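About Ranico

Ranico began in a rented unit with 2 workbenches and a shared love of sturdy metal bins, the sort that get knocked, filled, emptied and scraped for years on end. We still buy them used, tidy them up and find them new homes in workshops, schools and packing rooms, and after 15 years we're as fond of them as ever!
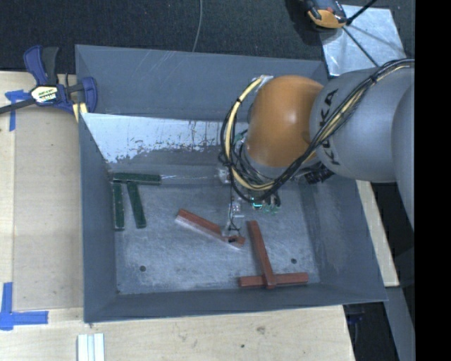 We don't mind a scuff or a scratch, and we'd much sooner pass on a bin with a bit of wear than see it thrown away. Our sister shop, Clatier, looks after the smaller trays and tubs, so do ask if you need a mixed load. The kettle is usually on by mid-morning, and visitors are always welcome.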